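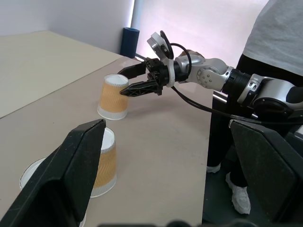

Tovdale Community Fund | Grants and Field Partnerships Desk

Ticket 2620
Subject: Prarncombe water committee transfer marked "delivered" but not received
Opened by: Lenuța Radu
Handled by: Prasert Nilsuwan
Priority: normal, raised to high
Status: open, waiting on partner

Lenuța Radu, first message

The second payment for the Prarncombe spring repair shows as delivered in Astiven. The village group says they don't have it. I called their contact twice and got the same answer both times, and she read me the account balance over the phone. I don't see why she would make that up. Can someone look at what "delivered" means in this system? I have a feeling it doesn't mean delivered.

Prasert Nilsuwan

Looked at it. The payment left our account and the partner bank sent back an acceptance code. Astiven turns that code green and writes "delivered" next to it. So the word covers the trip as far as the partner bank and says nothing about the last step to the village account. The help page says "funds have reached the recipient." I would not rely on the help page.

Things checked so far:
Account number in Astiven against the signed agreement: match.
Account holder name: does not match. The agreement has the group's full registered name. Astiven has a short form with the last word missing.
Amount: match.
Currency: match.
Reference line: blank. It was filled in when the first payment went out.

The name is my first suspect, though the first payment went through under the same short name, so I'm not ready to call it.

Lenuța Radu

The first payment went out before the system update in December. Did the update change the name check? The release notes I was sent say "improved recipient matching" and nothing else. I have been on this desk since 2018 and every "improved matching" has cost me an afternoon.

Prasert Nilsuwan

Asked Astiven support. Their reply, shortened: there is no known issue, please clear the browser cache and log in again. I cleared the cache. The money is still not in Prarncombe.

I wrote back and asked them whether the name field is now compared letter by letter. No answer yet.

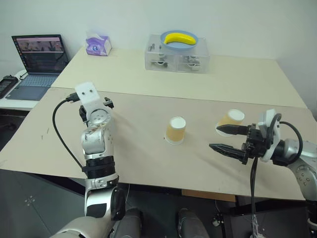 Lenuța Radu

While we wait, the group has a mason booked and he wants a deposit. They can cover part of it from the household contributions, but that money was meant for pipe. I told them not to touch it until we know more. Please don't let anyone send a second transfer "just to be safe," as was suggested to me in the hallway. If the first one turns up we will be asking a village to mail money back to us, and I'm not having that conversation.

Also, our Tạ partner had a payment in the same batch. Could you look at whether theirs arrived? It's green too.

Prasert Nilsuwan

Tạ has theirs. Confirmed by their bookkeeper, who sent a statement. Their name in Astiven is complete, and their reference line is also blank. That lets the reference line off, more or less, and makes the name look worse.

I went through the other groups on the list. There are 5 whose names were shortened at some point, probably by the old form, which cut off anything too long. I've put a hold on all of them. Astiven gave me a warning that holding a payment "may affect partner satisfaction scores." Noted.

Astiven support, forwarded by Prasert

"Thank you for your patience. The transfer may be in a review queue at the receiving bank. Review usually takes up to 10 working days. We consider this matter resolved and will close the case."

Prasert Nilsuwan

I reopened the case. A payment that may be in a queue somewhere is not resolved. I asked for the queue reference, in writing, and for the name of whoever can release it. I also called the receiving bank directly. The clerk found a held item with our amount on it, reason given as "beneficiary name incomplete." She would not release it on a phone call, fair enough. She needs a signed correction letter from us and a copy of the group's registration.

Lenuța Radu

Letter signed and sent at 4:15 p.m. The registration copy is the one from the agreement file, checked against the name letter by letter. The group knows what we know. They asked if the money is certain now and I said no, it is held and we have asked for it to be let go.

Please leave this ticket open until Prarncombe reads me a balance with the payment in it. I don't want it closed on a green mark.

Prasert Nilsuwan

Leaving it open. Full name corrected in Astiven, and I saved it twice because the first save dropped the last word again. Logged that separately.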